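# Viter arm, simulation build

Home workshop project, September. Model and scene by Ylva Sandberg, controller by Sixten Viklund.

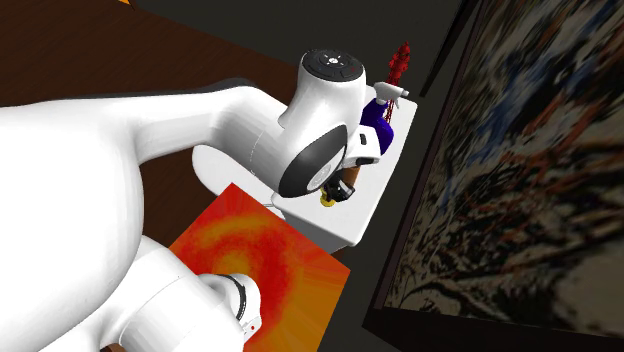

The Viter controller runs in simulation before any code goes to the bench in Tretusby. Joint limits are set in one file and loaded at start. Grasp tests use small mixed objects on a white platform - the red hydrant shape stands near the far right edge, with the blue object at the gripper fingers. Each run is capped at 800 steps. Logs from runs 4 and 7 are in the Jeltley folder.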